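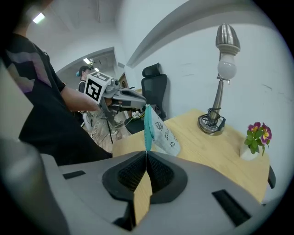

图/Jayson Quiambao 刊于Kundside家居版 转载请注明

小布袋该停一停了

先说结论,省得有人看到一半就划走:家里的小布袋太多了,而且大家都拿它当收纳。我反对。反对得很认真。

就图里那种。白的,软的,口上一道青绿色的边,袋身印着灰色的小卡通和手写体一样的字,像云又像小熊。可爱。我承认可爱。我家抽屉里同类的东西塞了一层,花样不同,性质一样:摸着舒服,扔了心疼,用的时候想不起来。

它们怎么来的?买护肤品送的,同事出差带的,酒店里装拖鞋的,孩子生日会的回礼袋。真正自己掏钱买的很少。没花钱的东西最难处理,这个道理整理过一次家的人都懂,花了600块的大衣穿不下,咬咬牙也就卖掉了,一个白送的布袋能跟你过十年。

上个月搬书房,只是从朝北那间挪到朝南那间,隔着一条走廊。我以为一个上午够了。结果两天。书不慢,书是方的,摞起来就走。慢的全是小袋子。每一个都得拉开看,因为从外面你看不出来里面是什么。耳机线,一节不知道有没有电的电池,旧钥匙,两颗衬衫扣子,一张早就过期的理发店积分卡。拉开,看,叹气,拉上。然后原样放进新房间的新抽屉里。

这就是我要说的第一件事。软袋子让人推迟决定。一样东西摊在桌上,它会烦你,你迟早要给它找个去处。装进袋子,拉上口,它就不烦你了。桌面干净了,心里也觉得干净了,其实事情一点没动。纸盒子也有这毛病,但盒子占地方,盖不上的时候会顶起来,硬生生地提醒你。布袋不会。布袋多塞一把就鼓一点,再多塞一把再鼓一点,脾气好得过分。

Jennylyn Sebastian不同意,她是我在Maglaya杂货铺那几年的搭档,店里就卖这些东西,她的意见我得老实写出来。她的意思是,问题出在人懒,袋子没错。旅行的时候你试试没有袋子,牙膏跟袜子滚在一起,充电头在箱子底下找半天。她还说,布的比塑料的强,能洗,能压扁,破了能补。都对。旅行我不反对,旅行的袋子有个好处,到家就得倒空。出门,装满,回家,倒空,晾一晾,折起来。有始有终的袋子是好袋子。

我反对的是不倒空的那种。在家里常年鼓着的。

再说桌子。我一直觉得看一个人怎么过日子不用看衣柜,看桌子。浅色木头的桌子尤其藏不住事,光一照,杯印、橡皮屑、没拆的信,全在那儿。深色桌子宽容一些,可是宽容的桌子上东西会越长越多,我家原来那张就是,胡桃色,铺满了为止。换成浅色以后头一个星期很不习惯,老想擦。后来就真的常擦了。擦桌子得先把东西拿起来,拿起来的一瞬间你会问自己它干嘛在这儿。这一问比买什么收纳神器都管用。

袋子恰恰绕开了这一问。一胳膊把零碎扫进去,桌子擦了,问题带走了,带到抽屉里去了。

桌上该留什么呢。我的答案很短,一盏灯,加上手头正在做的那件事。灯我喜欢老老实实的那种,银色金属罩子,高一点,灯泡露着也行,磨砂的不刺眼。灯不需要收纳。没有人给台灯套个布袋放进抽屉,对吧,因为天天用。天天用的东西自己会站住位置,这是我看家里东西的一个笨标准:它站得住吗?剪刀站得住,笔筒站得住,胶带勉强。那些一定要靠袋子兜着才不散的小东西,十有八九不是天天用的,那就该去别的地方,或者干脆走。

有人会说这是大房子的人才讲得起的话。不是,我住的不大。Ondton那套房子书房加卧室还没有人家一个客厅宽,抽屉总共那么几个。正因为小,才经不起鼓着的袋子。袋子不成形,摞不稳,竖不起来,一个抽屉放进去几个就糊成一团,手伸进去全是布。我试过卷起来立着放,像卷袜子那样,网上教的。立了不到三天,倒了。也试过大袋套小袋。别试。套进去的那些等于没了,下回看见它们是搬家的时候。

贴标签?也试过。写在布上的字一洗就花,挂个小牌子又勾毛衣。再说了,一个袋子上写“杂物”,跟没写有什么区别。我见过更绝的,写的是“待整理”。字很漂亮。那袋子在柜子里待了四年。

写到这儿得讲讲Henok Araya。他在我们这栋楼的公告栏上贴过一张纸,三月的时候,说愿意收大家不要的布袋,洗干净给楼下换书角装书用。我当时觉得好极了,一口气送下去一大包。过了几个礼拜去看,换书角的架子上书没多几本,袋子堆得像小山。他后来又贴了一张,字比头一张大:暂停接收布袋,共收到82个,谢谢。我站在那儿笑了一会儿,笑完有点不好意思,里面有不少是我的。

82个,一栋楼。这还只是舍得送出来的。

所以送人也别太指望。送人很多时候是把决定再推给下一家。我现在的规矩写在下面,不漂亮,但是用了大半年,还行。

一家留一个篮子或者一个浅盒子专门放空袋,放满为止,进一个就出一个。

装了东西的袋子必须说得出里面是什么,不许拉开看。说不出来,当天倒在桌上,就倒在灯底下,亮堂堂地看。看完该扔扔该还还。倒出来的东西不许再装回同一个袋子。

赠品袋当场拒绝。这条最难。柜台的人已经把东西装进去了,你再说不要,后面还有人排队,脸皮要厚。我练了很久,现在能说出口了,声音还是小。

孩子的东西例外。孩子喜欢把石头和橡皮装进小袋子里,拎着走来走去,那是玩,跟收纳没关系,不要管。我侄女有一个装瓶盖的,谁动跟谁急。应该的。

还有一条是Urs Aigner教的,他修家具,工作台比我吃饭的桌子干净。他的工具全挂在墙上,小螺丝放在透明的罐子里。我问他怎么不用布袋,轻便嘛。他拿起一个罐子晃了晃,又放下,继续干活。我后来也换了透明罐,旧果酱瓶,不花钱。扣子一瓶,回形针一瓶,电池一瓶(没电的不许进)。看得见就不会重复买。以前我每年都要买一次回形针,真的,200枚一盒,抽屉里其实到处都是,全在袋子里睡觉。

说到买,再啰嗦两句钱的事。卖收纳的地方现在很会摆,一套好几个,大中小,颜色渐变,标价300,挂在那儿确实好看,看得人觉得买回去自己的日子也会渐变。我在Maglaya的时候亲手摆过这种货架,我知道那好看是怎么来的:里面塞的是纸团。均匀的,蓬蓬的,纸团。你拿回家塞的是充电器和半包纸巾,鼓出来的是角。那个样子摆不出来。这话得罪老同行了,Jennylyn看到估计又要打电话来。打吧。

我也不是要大家把布袋全扔了。扔是最省事的,也是最浪费的,好好的布,针脚也细,印的小画总归是有人一笔一笔画出来的。青绿色的那道边要是缝得平整,手艺就在那儿。能用的就好好用,给它一个正经差事。比如装眼镜布和备用镜腿螺丝,天天跟着包走;比如针线,放在床头;比如药,不过药最好还是原盒,别图省事。一个袋子一个差事,差事没了就洗干净折好,放进那个浅盒子里等下一份。

折这个动作我很看重。一个折平的空袋子是诚实的,它告诉你它空着。鼓着的那个在装忙。

Orest Vakulenko编这一版的时候嫌我写得太凶,说读者周末只想看点轻松的,能不能末尾推荐几款好用的布袋。不能。真要推荐的话,推荐你今天晚上拉开随便一个抽屉,拿最鼓的那个袋子出来,拉开,倒。桌子先擦一下。灯打开。

我自己那个最鼓的昨天倒了,深蓝色,Dradamora展会发的。里面有一把卷尺,找了它整整一年,中间又买过一把新的,新的那把现在我也找不道了。应该在另一个袋子里,回头在找。

2019年12月15日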